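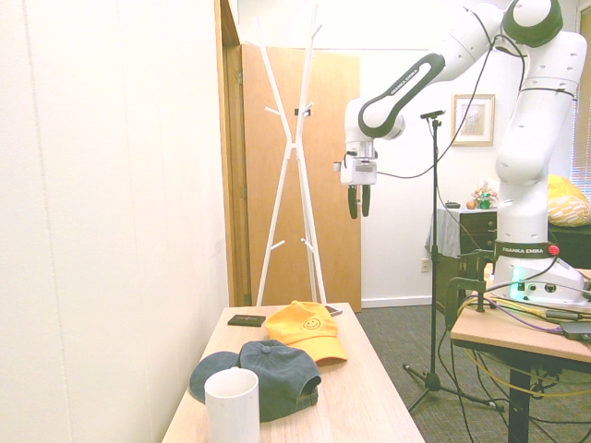 Indigo on a Student Budget: Report on the Reconstruction of a Dye Vat from the Bodnár Recipe Book

Benedek Major, Zsolt Medve
History of Chemistry, project report, spring term

1. What we set out to do

The Bodnár recipe book is a household manuscript from a family of dyers who worked in Sekivholm before synthetic indigo put them out of business. Most of it is about soup. Eleven leaves near the back deal with blue, and our project was to follow one of those recipes closely enough to find out whether it could be followed at all.

Our supervisor at Fisturley suggested we choose the shortest recipe. We did, and learned that it was short because the writer assumed the reader had grown up in a dye house.

2. Background

Indigo does not dissolve in water. To dye with it, you have to reduce it to a soluble form (leuco-indigo, yellow-green), soak the cloth, and let the air turn it back to blue on the fiber. Dyers managed this for centuries without knowing about oxidation. They had bran, madder, wood ash and a good nose. Chemists explained the process later, and the explanation does make it easier to say what went wrong, if not to prevent it.

3. The recipe

In our translation: "Take of good indigo as much as is needed. Bran, two handfuls. Lye that will carry an egg, but not proudly. Keep it as warm as a sick child and do not stir it in anger. When it smells right it is ready."

We converted this as follows. Indigo: 7 grams. Bran: 40 grams, the mean of Zsolt's handful and Benedek's, doubled. Lye: potassium carbonate solution, adjusted until an egg floated with a modest patch of shell showing. We cannot defend our reading of "proudly" and would welcome a better one. Temperature: 40 °C, in a water bath. On anger we relied on self-control.

4. Procedure and results

Vat 1 was made with tap water and left covered. By the third day it smelled strongly, though neither of us could say it smelled right. The liquid stayed blue all the way down, meaning nothing had been reduced. We dipped a strip of cotton anyway and rinsed it back to white in under a minute.

Vat 2 had the same contents plus a spoonful of ground madder, which two other recipes in the book mention and ours does not. On the fifth day a coppery skin formed and the liquid beneath it was green. A strip left in for ten minutes came out yellow-green and went blue in the air while we stood there saying fairly unscientific things. It survived washing with soap, although some color rubbed off.

Vat 3 was a repeat of Vat 2 and failed. We suspect the water bath, which switched itself off overnight. The display said 70 when we found it, and the thermometer disagreed.

5. Discussion

One working vat out of three is not a strong result, but we think the madder matters. It probably fed the fermentation, and a working dyer may have considered it too obvious to write down. The book also prices 200 ells of blue cloth to a merchant named Wena in the same hand as the recipe, so whoever wrote it could clearly make the thing work in quantity.

We had planned to measure pH daily. We have readings for four days out of nine, and two of those are in Benedek's handwriting, which puts them in the same class of evidence as the manuscript.

6. If we did it again

More vats, smaller ones, and an alarm on the water bath. We would also change one ingredient at a time – a principle we had both been taught and both forgot by Vat 2, where the madder and a new bag of bran went in on the same afternoon.

The dyed strips are stapled to the printed copy. Please don't handle them with clean hands.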